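Brekent Brings Turn-Based RPG Urnar to Nintendo Switch and PC in December

22nd April - Independent publisher Brekent announced today that Urnar, a turn-based role-playing game from developer Kontogiannis, will be released in December for Nintendo Switch and for Windows PC through Steam. The game will be sold as a digital download on both platforms. A boxed edition for Switch is planned for North America and Europe and will go on sale the same day.

Urnar is the second game from Kontogiannis and its first to appear on a console. The studio's earlier title, the puzzle adventure Rukeck, came out on PC only. A Switch version of Rukeck is not planned at this time, but players who own it on Steam will get a discount on Urnar during launch week.

The game takes place in a river valley where the dead are remembered by name in a public ledger. When pages of the ledger go blank, the families in the valley begin to forget who came before them, and the old agreements between villages fall apart. Players take the part of Ode, a junior clerk sent upriver to copy what is left of the records. Ode travels with up to three companions, chosen from a cast of nine. Companions can leave the party for good if the player makes promises and does not keep them.

Battles are turn-based and take place on a small grid. Each character has a limited number of actions per turn, and actions that are not used carry over to the next one. There are no random encounters. Enemies can be seen on the map before a fight starts, and many of them can be avoided, bribed or talked out of fighting. Characters learn skills from ledger entries found during the game, and an entry can be assigned to only one character at a time.

Urnar includes 28 main story chapters and 89 optional requests from the people of the valley. A total of 448 ledger entries can be recovered. It is not possible to recover all of them in a single playthrough, as some entries depend on which villages the player supports. A New Game Plus mode carries over recovered entries and unlocks a harder difficulty setting.

"We wanted a role-playing game where the side stories feed into the main one," said Stamatia Psarras, director of Urnar at Kontogiannis. "If you help a ferryman in chapter two, he has a boat for you in chapter nineteen. If you don't, you walk, and the walk is a different chapter. That took us a long time to write and even longer to test."

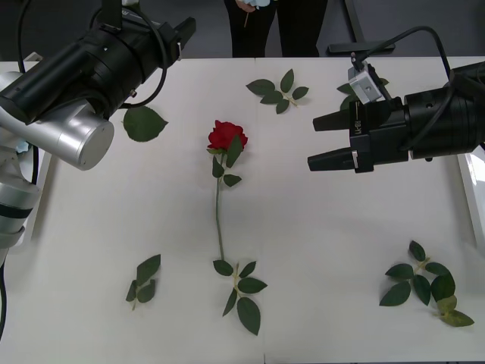
Red rose with loose sprigs of foliage on a white tabletop.

The Switch version supports TV, tabletop and handheld play. Text size can be set separately for handheld mode, and the touch screen can be used for menus and for reading the ledger. Save files are not shared between Switch and PC. The Steam version supports keyboard and mouse as well as most controllers, and includes achievements and cloud saves. Brekent and Kontogiannis are still testing the game on Steam Deck and will share more on that closer to release.

Several changes have been made since the public demo. Battle animations can now be sped up or skipped. The map shows which requests are open and which have expired. The inventory, which many demo players found too small, now holds 100 items, and story items no longer take up space in it. The fight at the mill, which could stop responding if the last enemy was defeated by poison, has been fixed.

The demo will be taken down from Steam at the end of the month and replaced by a new one later in the year. The new demo will cover the first three chapters and will be offered on Switch as well. Progress from the new demo will carry over to the full game on the same platform. Progress from the old demo will not.

Urnar will launch with text in English, French, German, Spanish, Greek and Japanese. Voice acting is in English and Greek, and players can switch between the two from the options menu at any time. Most main story scenes are voiced. Optional requests are mostly text only.

"Greek was the language we wrote the first scripts in, so it was important to have it in the game from day one," said Psarras. "The English cast recorded after the Greek cast and could hear those takes before going into the booth. Some of the line readings changed because of it, and we went back and changed the script to match."

The boxed edition for Switch contains the full game on a cartridge, a printed map of the valley and a short booklet with sketches by the art team. Preorders will open in the summer through the Brekent online store and selected retailers. Pricing for the digital and boxed editions will be announced when preorders open. The soundtrack will be sold separately as a download.

No paid add-ons are planned for launch. Kontogiannis is working on a free update with a photo mode and a boss rematch option, to be released after the game is out. The update will come to both platforms, though it may arrive on Steam first.

Key features of Urnar:

Turn-based grid battles with actions that carry over between turns
Nine possible companions, each with their own story
Ledger entries that double as character skills
Choices that change which chapters are played
New Game Plus with an added difficulty setting
English and Greek voice acting

About Kontogiannis
Kontogiannis is an independent game developer working on story-driven games. Its first title, Rukeck, was released on PC. Urnar is its second game.

About Brekent
Brekent is an independent publisher of role-playing, strategy and adventure games for PC and consoles. The company works with small studios and handles testing, translation, and both digital and physical distribution.

Press contact
Review code for Urnar will be sent out ahead of the December release. Members of the press and content creators can request code for either platform through the press page on the Brekent website. Please state the platform and the language of your coverage in your request. Interviews with the development team are available in English and Greek.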